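Burnetach Floor Sleepers - FAQ

Questions we get a lot
Last updated April 27, 2021
Page kept by Damian Kołodziej. Corrections to Kacper Urbańczyk, he has the login too.

What do you sell?
Floor mattresses, roll-up pads, pillows, covers. No frames. No slats. Stopped doing frames, too heavy to ship, too many missing bolts.

Which pad should I get?
Depends how you sleep. Side sleepers: Morikawa, the thick one. Back sleepers: Imham is fine, and cheaper. Stomach sleepers, Imham with no pillow or a very flat one. If you weigh more than most people go with the Morikawa whatever way you sleep.

Can I put it straight on the floor?
Yes. Hard floor, low carpet, both ok. Not on concrete in a basement please. Put a slatted mat under it if the room gets damp.

Do I have to roll it up every day?
Would be nice. Twice a week at least, stand it against a wall for a couple hours. Air has to get under. In January, with the heating on and windows shut, do it more. Most of the mold emails come in that month and they all say "I left it down".

I already have mold. Now what?
Small spots on the cover: wash hot, dry completly, carry on. Spots on the pad itself: stop using it. Send a photo of the underside, we'll tell you if it's worth saving. Mold is not covered by the warranty, sorry.

How thick is it when it arrives?
Thinner than the listing says. It's been squashed in a bag. Give it 2 days before you complain, then measure again.

It smells.
New cotton smell. Window open, few days. If it smells of anything like fuel or paint, write to us, that's a shipping thing and we'll swap it.

Are the pillows included?
No. Seperate item. The set called Wusulell is pad plus one pillow plus one cover, that's the only bundle.

What's in the pillows?
White one is cotton fill. The buckwheat one is buckwheat hulls, nothing else. Buckwheat is noisy, some people hate it. You can take hulls out through the zip, do it over a bathtub.

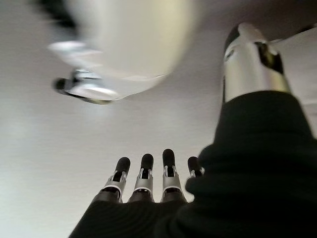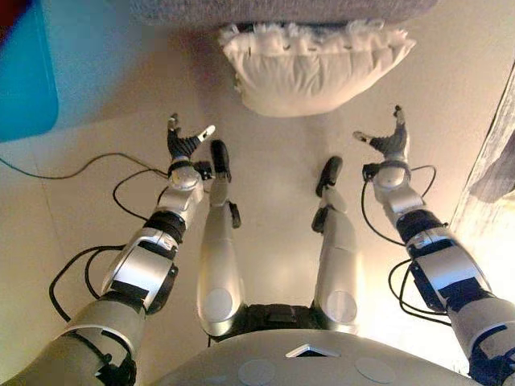

CARE AND WASHING

Can I wash the pad?
No. Spot clean only. Cold water, a little dish soap, cloth, blot it. Don't soak. It will take a week to dry in the middle and it won't be the same after.

Can I wash the cover?
Yes, warm, zip closed. Hang dry if you can. Low heat in the dryer otherwise. Shrinks a bit the first time, we cut it a little big for that.

Can I wash the pillow?
Cotton one, yes, by hand or gentle cycle. Buckwheat, empty it first!! Hulls must stay dry. Wash the shell only.

Cat peed on it. Anything?
Blot, then enzyme cleaner from a pet store, then sun. Repeat. Works better the same day. We can't take it back.

How long does one last?
Varies a lot. Flip it head to foot once a month and turn it over while you're at it. Once you feel the floor through your hip it's done.

ORDERS AND RETURNS

How do I pay?
Card or bank transfer. No cash on delivery anymore.

When will it ship?
In stock items go out within 2 business days. Bigger sizes take longer, we sew those to order.

What does the 144 in the item name mean?
Width in centimeters. Not inches. Please check, we get a return every month over this one.

Do you do bulk orders?
Yes, hostels, summer camps, that kind of thing. Orders over 3000 dollars get free freight. Email first, don't put it through the cart, the cart can't handle it and Kacper has to refund by hand.

Can I return a pad I've slept on?
If the cover stayed on and it's clean, yes, minus return shipping. Keep the bag. You will not get it back to the size it came in, just fold it and strap it.

Wrong color cover came.
Our mistake usually. Send order number and a photo, keep the wrong one til the new one arrives.

Can I come try one?
By appointment. Use the contact form, pick a time, bring socks. Parking behind the building, not in front, the front spaces belong to the bakery and they do tow.

My question isn't here
Contact form. One message is enough, a second one puts you at the back of the queue. Don't ask me why, it's how the inbox sorts.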